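Work diary, April, late

The washbasin run failed again tonight.
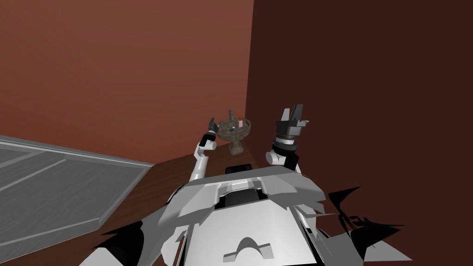
I had been told at lunch that the basin job was "solved." That word went up on the wall chart in green. So I sat down after supper to run the whole set myself, in the simulator, with the build everybody is so pleased with, and I have the results next to me now and I do not feel pleased.

The task is simple to say. Drive up to the basin, stop, reach for the bottle beside the faucet, lift it, hold it for a few seconds, put it back. No water, no people, no door to get through. A corner of a bathroom with two plain walls. If we can't do that one we have no business talking about kitchens.

I ran 119 attempts. In 22 of them the left arm made contact with the rim of the basin and kept pushing. I don't mean a tap. The log shows the arm asking for more force, getting it, and asking again, until the run timed out. On the screen it looks like nothing much, an arm standing close to a bowl. You have to read the numbers to see that something is wrong, and I think that is why it got a green mark. People watched the replays and didn't open the logs.

The success score counts a run as good if the bottle ends up back on the basin. Well, if the bottle never moves, it ends up on the basin. I went through the good runs and found 11 where the right hand never closed on anything at all and the run was still marked as a pass. I wrote that down twice because I didn't believe it the first time.

So the famous Skisura number, the one on the slide, is partly made of robots that pulled up to a sink and did nothing.

I want to be fair about the arm fault. My first guess was the mesh for the basin. The Ruggiero set of bathroom models has had trouble before, where the shape you see and the shape the physics uses are not the same size. If the hidden shape is fatter than the bowl, the arm hits something it can't see and keeps trying. That would be a boring fault and easy to fix. I swapped in the old basin at about nine and ran a short batch. Same pushing. So it may be the model a little, but it isn't only the model.

Second guess is the stop check. On the real machine there is a force limit in the wrist and it cuts the motors, full stop. In the simulator that limit was turned off last winter to make training go faster, and there was a note saying it would be turned back on. I searched for the note. It is there. The limit is still off. All 3,886 training runs behind this build were done without it, which means the thing has spent its whole life learning that leaning on a bowl costs nothing.

I am trying not to write an angry message at this hour. I wrote one, and then cut it down to four lines and saved it as a draft.

What bothers me is the plan to move to the Drerketti test room next. That basin is real and bolted to a real wall, and yes, the hardware limit will be on there, so in theory the worst we get is an arm that freezes up and needs a reset. In theory. The hardware limit has never been tested with a build that wants to push this hard, and I don't care for finding out with somebody standing at the side holding the stop button.

The answer I'll get is that simulation is only simulation. I have heard that for years and it only ever gets used in one direction. When the number is high, the simulator is a strong sign of progress. When it shows a fault, it's a rough tool and we shouldn't read too much into it – I would like somebody to pick one.

Also Adus (the scheduler, still the worst name we ever gave anything) lost six of my runs and restarted them without saying so. I only noticed from the time stamps. Separate problem. Put it on the list.

For the morning: turn the force limit back on and rerun the same starts. Change the score so a bottle has to leave the basin before it can be put back. Ask for the move to the test room to wait. I expect a yes on the first, a long talk about the second, and on the third I expect to be told the room is already booked.

Draft is still sitting there. Will read it again after coffee and send it.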